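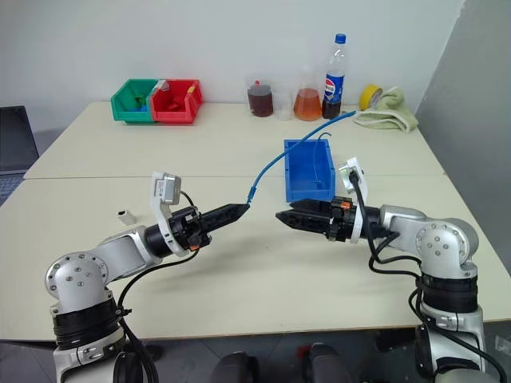 Clolter Gripper Kit, pair, with wrist cameras
Rating: 3 out of 5
Verified purchase

I bought two of these in January to replace a set of Zurport grippers that had died of natural causes. They're well made, they bolt on in an evening, and one of them has tried to eat a cable on three separate Fridays.

First the good news. The fingers close cleanly and the grip is gentle enough for a plastic cup. The camera brackets are stiff. I did 700 picks in the first week, mostly small parts out of bins, and missed 26, and I blame myself for most of those because I put the bin in a silly place.

Now the cable. If a gripper closes on something thin, the controller can't tell the difference between "holding a thin thing" and "fully shut." It reports empty. The arm, believing itself empty-handed, goes off to its next pick at full speed and takes the thin thing along. In my case this was a network cable, and at the other end of the network cable was the switch. The switch came off its shelf and everything lost its connection, including the laptop with the stop button on it.

Yes, I have a proper red emergency stop now. I had one before, too. It was in a drawer.

Dridside, who sold me the kit, answered my email in two days and suggested lowering the closing force to 50 percent. That makes the tug more polite. The reporting fault is still there. A firmware update came out in March and the release notes mention "improved thin object awareness," after which it grabbed a zip tie and told me it had nothing. So did my kids, at about that age.

What works for me: set a minimum closing width in the config file (page 119 of the manual, under "Miscellaneous"), halve the travel speed, and keep wires off the table. The last one is harder than it sounds on a bench with cameras on it.

Also, the supplied camera cable is long enough to make a loop down the arm. Tie it back before you run anything. Polák makes clips that fit, and they cost less than a switch.

Would I buy it again? Probably, on sale. I'd take a star back off for the manual, but I already spent it on the cable.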